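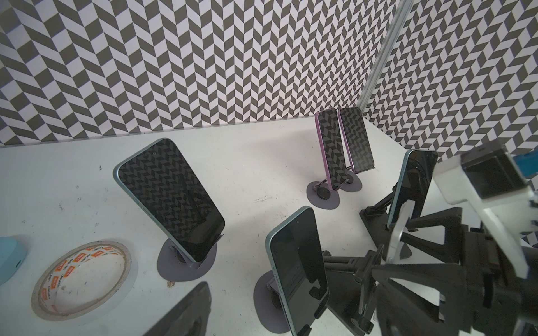 What does a robot arm do when it loses track of its own fingers? Ours kept closing on a phone it had already picked up, and it would have gone on closing until something cracked.

Hatice Yurt tells the story with obvious delight, even though it cost her most of June. She runs handling tests at Winby, where an arm learns to lift phones out of their stands and put them back again. "I love this job," she says. "You get to see exactly how a machine gets confused, and then you get to fix it!"

The fault first showed up as a noise, a dry click at the end of a grasp. The force reading from the gripper had frozen at its last value, so the controller believed it was touching air and asked for more squeeze. "The log looked beautiful – a perfectly flat line," says Yurt. "That should have worried me a lot sooner than it did."

One screen went before she hit the stop. Her colleagues at Urkow, who wrote the control software, suspected a bad sensor. She swapped it and ran 50 grasps without trouble, then the click came back on the next one. The culprit was a cable that flexed at the wrist and dropped out only when the arm rolled past a certain angle. With the arm parked for inspection, every test passed.

I asked whether she'd been frightened. "Not for the phones. But I'd had my hand in there that morning, straightening a stand, and I did think about that on the way home."

Two things have changed. If the force reading stays identical for 30 milliseconds while the fingers are moving, the arm now stops and opens. And reaching in to fix a stand means power off first, every time, even for a one-second nudge. Yurt admits the second rule was the harder sell. "Everyone thinks they're quicker than the arm. I thought so too."

The new cable has done 1,000 cycles, with the wrist rolled as far as it will go on each. She'd like to try the same check on the older Haltau gripper next, which has a different connector and, she says happily, "a whole other personality."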